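2024-06-14, notebook, pricing remedies

Read the Rastier settlement again this morning, all 306 pages. Fernanda Barreto thinks it has teeth. I don't see them yet. The fine is 479 million, the share price went up the same afternoon, and the bundling terms survive almost word for word in Annex 4.

Did a quick pass on the merchant survey before lunch. 500 sent, 80 back. Fernanda wants to call that a sample. I'd call it the people who were angry enough to fill in a form. Keep it out of the main text until we know who they are.

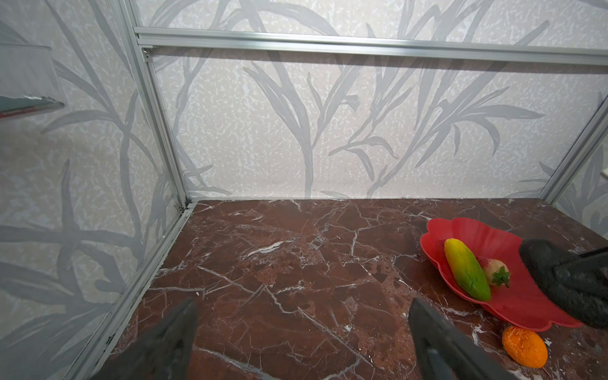

Braden comparison

Braden got the same kind of order: unbundle search placement from payment processing, report twice a year. Valter Loureiro pulled the reports. Two of them are the same document with the dates changed. The regulator accepted both. Asked Valter whether anyone had written back to complain, and he found one letter, unsigned.

Henriques keeps being cited as the success story. Their fees did drop after the order, but Esar had entered the market by then with lower ones, so I wouldn't credit the order with any of it. Need the fee table by month before arguing this in public. 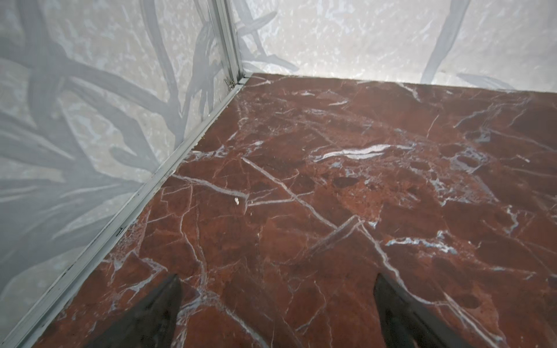
The trouble with the market definition is that it gets drawn after the verdict is known. Rastier's lawyers say "all online retail" and the other side says "sponsored listings on phones," and each has a chart. I tried drawing the lines myself from the switching data and got something like the white veins in that red marble, branching and zigzagging with one long straight one you want to believe in. The straight one is merchants leaving for Esar. Valter says it's a billing change. He may be right; check the raw file.

Things I don't trust yet: the switching cost estimate (one source, and it's Rastier), the claim that small sellers gained, my own first draft.

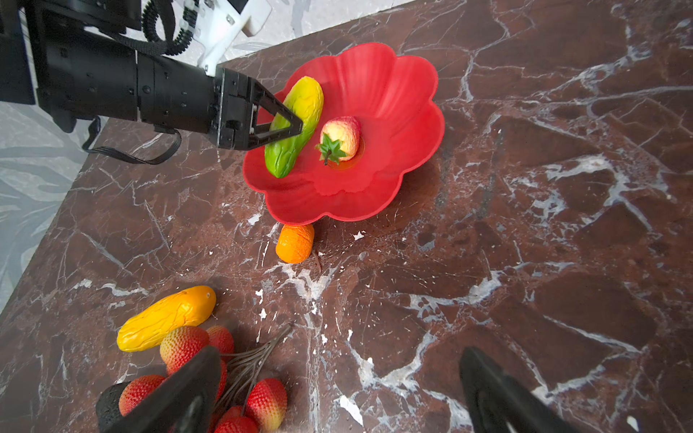

The draft also leans too hard on the fine. Fernanda has a point that the reporting duty matters more, if anyone reads the reports. Rewrite section 2 around that and move the fine to a footnote.

To do: fee table from Valter, raw switching file, Braden's September report when it comes. Compare it line by line with the last one.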